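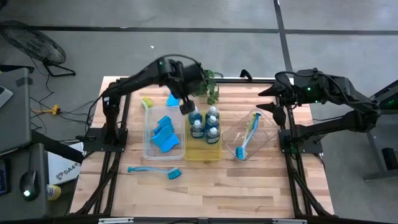
Dorota Makowska orders the soup before she's even sat down, and then she asks me whether I've eaten, and then she asks me again. We're in the back of a place two streets over from the Harkholm, the old dance hall where she's playing tonight, and she has until sound check at half past four. I've been listening to her new record, Dremuden, pretty much nonstop for a month, so I'm trying to be cool about all this and doing a bad job.

"You look nervous," she says. "I'm the one who has to sing."

If you only know her from the Tokstead years, when she played bass and sang harmonies on the left side of the stage with her hair in her face, Dremuden is going to be a surprise. It's slow. It's mostly piano and a reed organ that wheezes like it's walking up a hill. There's a drummer on four songs, and on one of those he plays a suitcase (a hard one, she wants me to note, "a soft one is terrible"). I love it. I didn't love it the first time, and when I tell her so she laughs so loud the couple by the window turns to look.

"No, good! I don't love anything the first time. My favorite record in the world, I gave it away. I had to buy it back from the shop."

It's been seven years since Tokstead's last album, and I'd assumed there was some big dramatic reason for the gap. She shrugs at that. There was a move, and a job teaching piano to kids, and a long stretch when she wrote songs and didn't play them to anyone. She wrote 41 in the end. Nine are on the album.

"People hear 41 and think, oh, she was so full of ideas," she says. "Listen. Maybe twelve of them are the same song. I'd change the key and fool myself for a week."

So how did she pick the nine? She played the whole pile for her label, Wasilewska, over one very long afternoon, and left the room every time a new one started. The ones people were humming when she came back in went on the list. I ask if any favorites got lost that way and she names one right off, a waltz called "Second Ferry," and sings me the first two lines across the table, under her breath. It's gorgeous. I say so. She says it goes nowhere after that and I'll have to trust her.

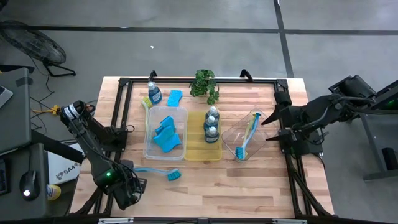

On recording with the windows open

The sessions happened in September, in a schoolhouse with no heat and one good room. You can hear the room all over the album. You can hear birds too, and a truck, and on "Lantern Bill" somebody very clearly closes a door.

"That's me," Dorota says. "I'd finished singing and I left. The piano is still ringing, the tape is still going, and I'm out the door because I wanted a coffee. Then we listened back and it was the best ending we had."

Did they try it again, on purpose?

"Of course! Six times. I closed that door like an actress. It was awful, every one."

She's funny about the organ as well, which came with the building and had two dead keys. Instead of getting it fixed, she wrote around them, and there's a run in the title song that hops over a note in a way I'd taken for some clever bit of phrasing. Nope. Dead key. Now that she plays the song on a working keyboard every night she still skips it, and she says her finger lifts up all by itself.

I wanted to know about the singing, too. On the Tokstead records she's always tucked in behind somebody, a third above, doubled, a little blurry. On Dremuden there's one voice and it's right up against your ear.

"I wanted to hide, I'll tell you. I asked for reverb on everything. And the engineer would say sure, sure, and turn a knob, and it was weeks before I found out the knob wasn't plugged into anything."

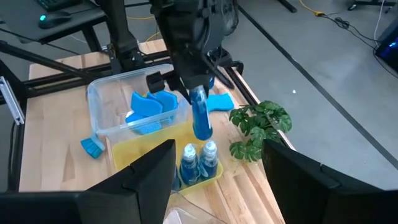

She wasn't mad about it for long. By then she'd gotten used to hearing herself, breaths and all, and when they finally offered her the real reverb she said to leave it. There's a crack in her voice on the second verse of "Salt Road" that she still can't listen to, and it happens to be the bit everyone brings up. I was about to bring it up. I ate some bread.

We talk about the shows. The Harkholm holds 165 people, and it's the biggest room on this run by a fair stretch. With Tokstead she'd done festivals, main stages, the whole muddy summer thing, and she doesn't miss the size of it. What she does miss is being in a van with four other people. She's driving herself this time, with a keyboard across the back seat, and she's gone through every audiobook she owns.

"I talk to the keyboard," she says. "I say, well, that was a bad lunch."
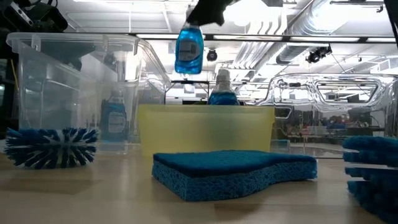 Blue dish soap bottle held upside down, with a second one standing behind the yellow bin.

The first pressing of Dremuden was 1,000 copies, and she signed them all at her kitchen table. She'd like it known that her signature gets much worse toward the end, so if yours looks like a squashed spider, you've got one of the late ones. (Mine does. I'm delighted.)

Is there another record in the other 32 songs? She makes a face. She's been playing one of them at the end of the night, a short one with no title yet, and some nights it goes over well and some nights people are already putting on their coats. She thinks it might need drums. She thinks it might need the suitcase.

Then it's ten past four and she's up, scarf on, patting her pockets for her keys, telling me I should try the plum cake. I ask whether there's any chance of "Second Ferry" tonight, even just those two lines.

"No," she says, very sweetly, and goes off to sound check.

She opened with it. Both lines, then straight into "Salt Road," and I think I was the only one in there grinning like an idiot.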